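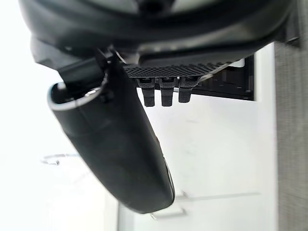 Photo: Honeylyn Quiambao for Fuvley. Free to reprint with credit.

FOR RELEASE IN AUGUST, NOT BEFORE 9 A.M.

Renters' group asks what the $101 move-out plan buys

Fuvley, the renters' advice service, is asking Espiritu Homes to put its new move-out plan on hold until the company can show what tenants get for their money. The plan is called Trimix. It costs $101, it is added to the first month's rent, and according to the Espiritu brochure it "takes the worry out of moving day." Fuvley has read the brochure and the contract behind it and is still looking for the part where the worry goes.

Trimix is sold as a trade. The tenant pays up front, and when the lease ends Espiritu takes care of cleaning and what it calls "everyday wear." The trouble is that everyday wear is already the landlord's problem under the standard lease Espiritu has used for years. Faded paint, flattened carpet, the pale spot where a bookcase stood: tenants were never supposed to be billed for any of it. A plan that covers these things is charging for something the renter had before.

Cleaning is the other half. The contract promises "a professional refresh" and does not say what gets cleaned, how long the cleaners stay, or who decides that the job went beyond a refresh. If it did, the tenant gets a second bill. There is no cap on that bill. There is a cap on Espiritu's side, though, and it sits on page 12 of the contract in noticeably smaller type.

Fuvley wrote to Espiritu in the spring with a short list of questions. The reply thanked us for our interest and enclosed the brochure.
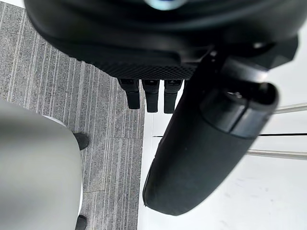 What the company says

Espiritu has told tenants that most people who tried the plan were happy with it. We would like to believe that. The claim rests on a survey run by Lutalance, a marketing firm, which asked people how they felt about Trimix on the day they signed up. They had not moved out. They had barely moved in. Asking someone to rate a move-out plan while the boxes are still taped shut tells you how they feel about having new keys.

The company also says the plan replaces the old deposit. For some tenants it does. For anyone whose apartment is listed as "premium" the deposit stays at $2,000 and the plan comes on top. Espiritu has not told us how an apartment gets to be premium, and the word appears in the lease exactly where a definition would have been useful.

Then there is the matter of choice. Trimix is described as optional, and on paper it is. On the online lease form the box is already checked, and unchecking it brings up a page warning of "possible delays in processing." We asked what the delays were. See brochure.
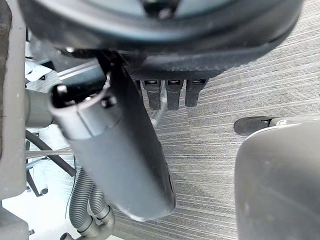

Orsolya Kocsis, renting from Espiritu for a second year, said she paid for the plan and was then billed for oven cleaning anyway when she changed apartments in the same building. She was told the oven was outside the refresh. "I asked for a list of what was inside the refresh and they said every home is different," she said. She has disputed the charge.

Not every fee of this kind is a bad deal. A flat price, written down, with a list of rooms and tasks attached and a promise of no further bills, could save renters money and a good deal of arguing. Fuvley would say so in public if it saw one. The Trimix contract leaves out the list and the promise, and those were the parts worth paying for.

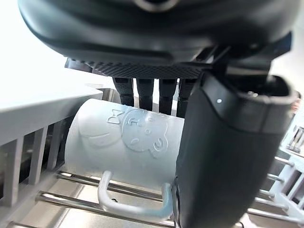 Jhun Gatchalian takes a softer view of the plan and thinks many renters would pay simply to avoid a fight over the deposit. He would still want the price of a missed spot in writing. "I'd sign it tomorrow if they filled in the blanks," he said.

What Fuvley is asking for

A written list of the cleaning tasks the plan covers.
An unchecked box on the online lease form.
A cap on any bill sent after move-out.
A refund for tenants who paid both the plan and a full deposit.

Tenants who have already signed should keep their copy of the contract, take dated photos of every room, and hold off on paying any second bill until they have an itemized version. Fuvley will check contracts free of charge through the end of the summer.

Press contact: Sólveig Dalsgaard, Fuvley
Tenant advice: Dindo Lacson, Fuvley, 10 a.m. to 2 p.m.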